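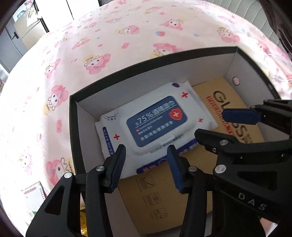 # Visit report: open day at Arwood

11/06/2021, Ataberk Karaca

Our robotics class spent the afternoon at Arwood, and I could have stayed all night! Hanne Overgaard met us at the door and took us straight to the packing demo, where the hand-held grippers were out.

I had figured hard things would be the tough part. Wrong! Hanne said soft packs are much worse, as they sag and fold when you squeeze them (a pack of wet wipes is a classic). The ridges on the finger pads are there for grip, and she let us feel them.

Then we got to try. My first grab was way too far from the middle and the pack tipped. Julska, the program they use to sort the recordings, had 2,263 grabs in it when we got there, and ours went in too. The goal for November is another 1,000.

For my own project I want to compare ridged and smooth pads, with 30 grabs each on the same soft pack.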